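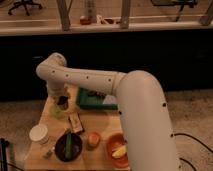

## 테이블 위 물건부터 정리하기

2월 들어 집에서 제일 먼저 손댄 곳은 테이블이다. 밝은색 나무 상판인데, 크기가 애매하게 커서 무엇이든 일단 올려놓게 된다. 컵, 그릇, 간식, 채소까지 한자리에 모인다. 한 번에 다 치우려다 매번 중간에 그만뒀기 때문에 이번에는 종류별로 갈 곳을 정했다.

### 컵

종이컵은 하얀색 무지를 쓴다. 44개 묶음으로 사 두고 손님이 올 때만 꺼내려고 했는데, 설거지가 귀찮은 날에는 나도 쓴다. 한 번 쓴 종이컵은 테이블에 다시 올리지 않고 바로 버리기로 했다. 옆에 두고 쓰던 연두색 반투명 컵은 계속 쓴다. 가볍고 속이 비쳐서 물이 얼마나 남았는지 보기 편하다. 싱크대 위 선반 왼쪽이 이 컵 자리다.

### 검은 그릇

거의 검은색에 가까운 둥근 그릇은 원래 국수용으로 샀다. 요즘은 채소를 잠깐 담아 두는 용도로 더 많이 쓴다. 길쭉한 초록 채소는 그릇에 비스듬히 걸쳐 놓아야 들어간다. 오이든 애호박이든 길이가 비슷해서 마찬가지다. 어두운 그릇에 초록색이 들어가 있으면 눈에 잘 띄어서 저녁 준비할 때 잊지 않고 쓰게 된다.

다만 그대로 하룻밤 두면 오이는 금방 물러진다. 저녁 9시가 지나도 그릇에 남아 있으면 키친타월로 감싸 냉장고 채소 칸에 넣는다. 애호박은 반만 쓰는 일이 많아서 자른 면에 랩을 씌운다.

### 초록 쟁반

테두리가 올라온 네모난 초록 쟁반은 테이블 뒤쪽에 둔다. Lecomte라는 동네 잡화점이 문을 닫기 전에 2개를 샀고, 하나는 현관에서 열쇠 받침으로 쓰고 있다. 테이블 쪽 쟁반에는 당장 자리를 못 정한 것을 넣는다. 쟁반 밖으로 넘치면 그날 정리한다. 지난달에는 규칙 없이 쓰다가 영수증과 건전지가 같이 쌓였다. 지금은 영수증을 따로 뺐고 건전지는 서랍으로 옮겼다.

### 간식과 자잘한 것

작고 납작한 간식은 테이블에 두면 자꾸 집어 먹는다. 서랍 한 칸을 비워서 세로로 세워 넣었더니 무엇이 남았는지 바로 보인다. 4개가 남으면 다음 장보기 목록에 적는다.

제일 곤란한 것은 손가락만 한 물건들이다. 집게나 작은 수저 같은 것은 테이블 앞쪽 가장자리에 두면 팔에 걸려 떨어진다. 뚜껑 있는 유리병에 모아 봤는데 꺼내기가 불편해서 뚜껑은 버렸다. 병은 아직 쓰고 있다.

### 남은 일

상판은 마른행주로 한 번, 젖은 행주로 한 번 닦고 다시 마른행주로 마무리한다. 컵을 자주 놓던 자리에 둥근 자국이 옅게 남았는데 아직 못 지웠다. 다음에는 싱크대 아래 칸을 할 생각이다. 거기는 비닐봉지부터 꺼내야 한다.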